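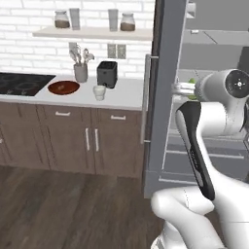 Kitchen corner with white tiles and a long shelf (computer image)

About Brendia

Brendia is a small company which lets furnished flats for middle-long stays. By middle-long we mean more than one month and less than two years. Our guests are mostly people who come to Sundik for work, for studies or for a treatment in the hospital, and who do not want to live in a hotel for all this time.

We have our office at 14 Herrera Street, on the ground floor, next to the shoe repair. The door is green and the bell is on the left side.

How we started

The company began with one flat which stood empty for a whole winter. It belonged to our family and we did not want to sell it. A colleague from abroad needed a place until summer, then his sister came, then a friend of the sister. In this way we learned what people ask for when they arrive in a town they do not know: a bed that is already made, a contract which they can read, and somebody who answers the telephone when the heating makes a noise.

After two years we took over the flats in the Zollier house. This is the oldest building in our care. Over its gate the year 1641 is cut into the stone, although most of what you find behind the gate is much younger. The stairs are steep and there is no lift, and we say this to every guest before the booking. On the other hand the walls are thick, and it stays pleasantly cool there in August.

Today we look after flats in 4 buildings. Some of them are ours, and the others belong to owners who have asked us to manage them. We are 5 people in the office, two of us part-time. Cleaning is done by our own staff, who have permanent contracts.

What is included

The rent you see in our offer is the rent you pay. It contains water, heating, electricity for normal use, internet, the waste fee and the final cleaning. Bed linen and towels are in the flat when you arrive. If you stay longer than three months, we bring a second set.

Each kitchen has what is needed for everyday cooking. We do not promise special equipment, but you may ask. We keep a cupboard in the office with things which are borrowed again and again – a waffle iron, a baby bath, two folding beds, a sewing machine. Guests can take them home for a week without payment.

Parking is not included. In the old town it is difficult and also expensive, and we recommend the car park behind the station, where a monthly ticket can be bought at the machine.

The contract

We write our contracts in two languages, side by side on the same page. In the left column stands the legal text, in the right column the translation. Please take your time with it. You may send it to a friend or to your employer before you sign, and we will keep the flat for you for three working days.

The deposit is one month's rent. We return it within 14 days after you leave, minus the damages if there are any. Small scratches and a broken glass are not damages for us. For a broken window we will ask you to talk with your insurance.

If your plans change, you can end the contract with one month's notice. Many of our guests do not know on arrival how long their project will take, and it would not be fair to hold them for a year.

For owners

Perhaps you have a flat in Sundik and you work abroad, or you have inherited one and still have to decide what to do. We manage it for a fixed share of the rent. You receive a statement every month, with copies of all bills. Repairs under a sum agreed with you we order ourselves, and for everything above it we write to you first.

We do not take every flat. It must be dry, it must have daylight in each bedroom, and the neighbours should know about the plan. We had one bad experience with a house where the neighbours were never asked, and we do not wish to repeat it.

Short stays for tourists we do not offer. There is enough of this in the town already, and families who live here all year need quiet stairs at night.

Our neighbourhood evening

Every November we invite guests, owners and neighbours to the courtyard of the Zollier house. There is soup, and usually too much cake. It started as a way to say sorry after a long repair of the roof, and it has stayed. If you are our guest at this time, you will find the invitation in your letter box.

Visiting us

The office is open from Monday to Friday, in the mornings from nine to twelve and in the afternoons from two to five. If you would like to see a flat, please write before you come – most of them are lived in and we have to ask the guest first.

For keys outside office hours there is a box with a code beside the green door. You receive the code by text message on the day of arrival. In an emergency, for example water or a lost key, please use the number printed on the inside of your flat door. It works also on Sundays.

Page last changed on 25 May 2023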